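ホーム 新着 製造 ロボット 研究開発 お問い合わせ
最終更新:9月

双腕ロボットの部品組み付け、実演データの収集を開始 トレラール

9月 製造・ロボット担当

【イエナ】産業用ソフトウエア開発のトレラール(Trelar)は、双腕ロボットに部品の組み付けを学習させるための実演データ収集を、イエナの開発拠点で始めた。計画名は「ミーニャ(Minja)」。オペレーターが遠隔操作で両腕と多指ハンドを動かし、その際の関節角、指令値、頭部カメラの映像を同期して記録する。模倣学習の教師データとして用いる。

作業対象は白いボードと青い部品で、ボード上には部品の形に合わせた輪郭が配されている。部品は円柱や細い棒など、太さと長さが異なる。
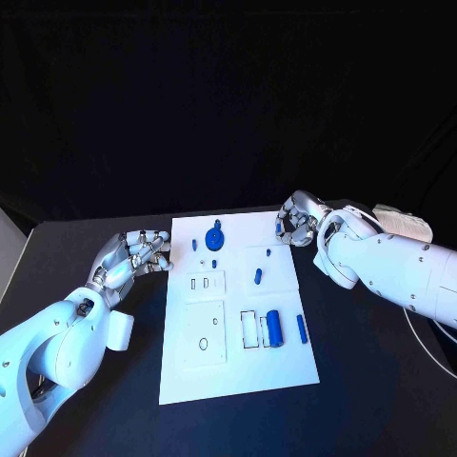

収集は1日5時間を上限とし、1回の実演は70秒で打ち切る。時間内に終わらなかった試行も破棄せず、未完了のラベルを付けて保存する。同社によると、準備段階で成功例だけを用いたモデルは、部品をつかみ損ねた後に動作を立て直せない傾向があった。このため本収集では、つかみ直しや持ち替えを含む試行を意図的に残す方針とした。

部品の初期配置は17通りを用意し、試行ごとに切り替える。左右どちらの手を先に動かすかはオペレーターの判断に任せるが、同じ配置で片方の手に偏った場合は、収集責任者が次の試行で使う手を指定する。

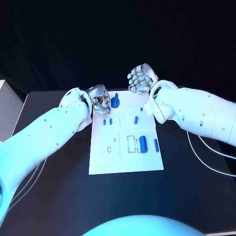 ボード上の部品のすぐそばに左手がある双腕ロボット。右手は軽く握った状態

収集責任者のジャヤンティ・レディ氏は「量より、指先が部品に触れる前後の記録の質を優先している。カメラと関節データの時刻がずれると、接触の瞬間が学習に使えなくなる」と話す。時刻同期の検査は毎朝9時に行い、基準を外れた場合は当日の収集を始めない。

記録の一次確認は、データ整備を受託するロティス(Rotis)が担当する。映像の欠落、関節値の不連続、ラベルの誤りを点検し、差し戻しの理由を試行単位で記載する。準備段階では、提出した試行の約16%が差し戻しとなった。主な理由は、終了操作の遅れによる静止区間の混入だった。

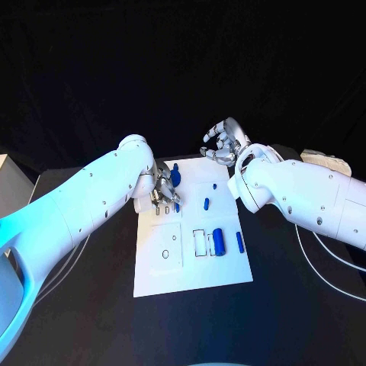 同社は差し戻しの結果を受け、両腕の速度が一定時間しきい値を下回ると記録を自動で区切る機能を追加した。ただし、部品の位置合わせ中に手を止める動作まで区切られる例があり、しきい値の調整を続けている。

収集したデータは、まず単一部品の把持と配置の学習に使い、その後、両手を使う受け渡し動作に広げる。評価では収集に使わなかった配置を用いる。データの外部公開については未定としている。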